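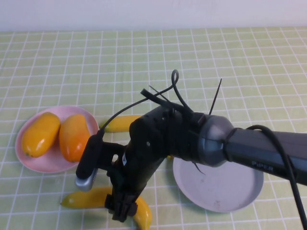
Photo: Arwel Probert / Plalteo

About us

Plalteo is a small research group that teaches robot arms to put things where they belong. We work on the ground floor of a former carpet showroom, which explains the floor (excellent) and the windows (enormous, south-facing, a trial to anyone who works with cameras). We have one research question, and we have had it for long enough that our families can recite it.

The question is this. When you show a robot how to do a job, how much of what it learns is the job, and how much is the furniture?

How we got here

Plalteo began when Arwel Probert, then employed to make a robot sort fruit, made a robot sort fruit. It worked beautifully. There was a demonstration, with sandwiches. The morning after, someone changed the tablecloth, and the robot reached with great confidence for a spot where there was no fruit at all and closed its fingers on the air.

Arwel wrote this up as a two-page memo titled "It Has Learned the Tablecloth." The memo was not well received, the sandwiches having been expensive. He left a few months later, in December, and took the question with him. Most of us joined because we had a similar memo in a drawer.

What we work on

Our method is called Rollow. The name was supposed to be temporary.

The usual way to teach an arm is by demonstration. A person steers it through the task, the arm's movements and the camera pictures are recorded together, and a model is trained to produce the movements when it sees the pictures. If the result is unreliable, you record more demonstrations. If it's still unreliable, you record more. This approach has a lot going for it, chiefly that you always know what to do next.

Rollow spends the same effort differently. Before each demonstration, the software picks one thing on the table to change and leaves everything else alone: a plate moves, a banana turns around, the mangoes trade places. The operator then does the same task again. Demonstrations are stored in pairs, and the model is trained on the difference within each pair as well as on the demonstrations themselves. If the plate moved and the person's hand moved with it, the plate matters. If the banana moved and the hand went exactly where it went before, then for this task the banana is scenery.

A child of four could tell you this. A child of four has also had a good deal more practice than our robot and doesn't need its cables tied up.

What we found

In our main comparison, a model trained the usual way on 1,000 demonstrations was tested against a Rollow model trained on 50 pairs. On the table where the training was done, the big model won, and it wasn't close. We put that sentence first because Arwel insists on it.

Then we changed the table. We ran 32 rearrangements, drawn up by Endia, who runs our evaluations and was not allowed to see the training data. The big model got through 3 of them. Rollow got through most, and the ones it failed were at least interesting failures, in that the arm went to the right object and then did something foolish with it. We consider this progress. Going to the wrong object with perfect technique is what we were trying to get away from.

We don't yet know how far it stretches. Pairs work well when a task has one or two things that matter. With tasks in several stages, the number of possible changes gets out of hand and the software starts asking for rearrangements that would try anyone's patience. We also have little to say about soft objects. A towel, once moved, is a different towel.

How we work

Almost everything happens on tables. Ours have plates, fruit and a checked cloth on them, and the cloth is there partly out of loyalty to the memo. The grid is hard on a model that likes to memorize backgrounds, as it offers a great many small landmarks that have nothing to do with the job. We swap it for other cloths during testing. There is a drawer of them. Visitors sometimes take the drawer for evidence of a warmer and more domestic organization than we are.

Fruit is a good test object. It is cheap, it comes in awkward shapes, and a banana lying one way is a different problem for a two-fingered gripper from a banana lying another. Mangoes are rounder and heavier, and whether a grip was a good one becomes clear quickly.

The operators who record the demonstrations are named on our papers. Good demonstrating is a skill, and some people have it at once while others, including both of the people who designed the software, have been asked to stop. A session runs for a morning. After lunch everyone's hands get worse, a finding we have never published but would defend.

Every test run is kept, including the embarrassing ones. Endia holds the list of rearrangements and won't change it after the results come in, whoever asks and however politely.

Who we are

Arwel Probert directs the research and answers most of the mail. Endia runs evaluations and has the only key to the drawer. Morris looks after the arms, the wiring and the cameras, and is the reason anything moves. If you write to complain that the instructions for our calibration routine are curt, Morris wrote those too.

We are paid for by research grants and by a few companies that would like to move objects from one place to another without rebuilding the place first. They see our results when everybody else does. Two have asked whether they could see them sooner, and have been sent the memo.

Working with us

We take on visiting students for a term at a time. You don't need to have used a robot arm before, but you should be able to write down what happened without improving it. Send us a short note about something you built that failed, and what you thought the reason was. If you later found out you were wrong about the reason, include that as well, as those are the ones we read aloud.

School groups are welcome in the mornings. Please tell us how many of you are coming, and ask before moving anything on the tables, however obviously it seems to be in the wrong place.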